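Laying a tray: notes for the Gevbridge day
Kianoush Sadeghi
Slot 3, after the coffee break. July 6, 2025.

Opening

Say good morning and give name. I look after meal service training at Makel. Before that I worked on the wards at Grondwood, carrying trays up and down two flights because the lift was slow.

Ask who has carried a tray today. Wait for hands.

The talk is about what goes on a tray, where it goes, and in what order. It is a small subject. Last October we went back through one month of service at Grondwood, 1598 trays in all, and most of the complaints came down to things being in the wrong place. Soup in laps. Cups out of reach. Forks left on the trolley.

Slow down here, I rushed this part at Rahimi.

Order of work

Tray first, flat on the table, nearest you. Plate next. Then the cup. Cutlery last, and check it before you lift. We used to put cutlery down first and people kept setting plates on top of it.

If someone asks about napkins: under the fork, or folded on the side plate. Either is fine. Don't get drawn in, there is a question session after. 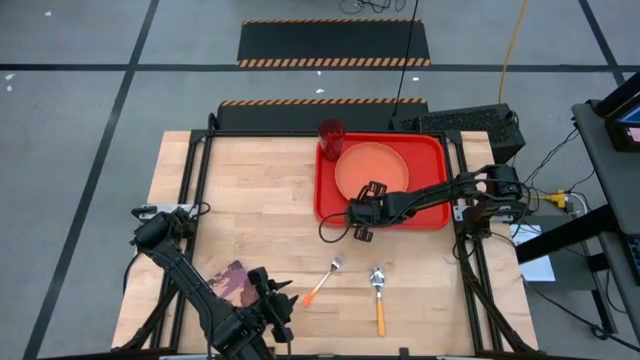 Where the plate goes decides everything else on the tray. Put it down first and the rest has to fit round it. A round plate with a shallow rim will take a sandwich or a slice of toast but I would not trust it with gravy, so think about the food before you pick the plate. The orange-peach one on the red tray is close to the middle, a bit towards the upper left, with the cup up in the corner beyond it. The utensils are still on the wood in front of the tray. Ask the room where they would put them. Someone will say both on the right. Let them talk for a minute.

Then give my answer. Fork left, knife right, spoon outside the knife, handles level with the bottom of the plate. For a person who uses one hand, everything goes on that side, cup included.

Cups

Fill to two thirds. A cup with a ribbed or faceted side is easier to hold than a smooth one. See-through is useful too, as staff can tell from the doorway how much has been drunk. Keep it off the very edge if the tray is going any distance.

Colour

Red trays mean different things in different places. At Grondwood a red tray meant the person needed help with eating. At Rahimi they were just the trays that came with the order. Tell people to ask on their first day.

Carrying

Two hands, elbows in, heaviest item towards your body. Look where you are going and leave the cup alone. Door first, then tray.

Practical

Pairs, one set between two. Ten minutes. One lays, the other sits and reaches for each thing without leaning. Swap. Go round and look at cup position in particular.

Handout is sheet 1018, stack by the door. Spare copies in my bag.

Finish by quarter past, the next speaker needs the projector.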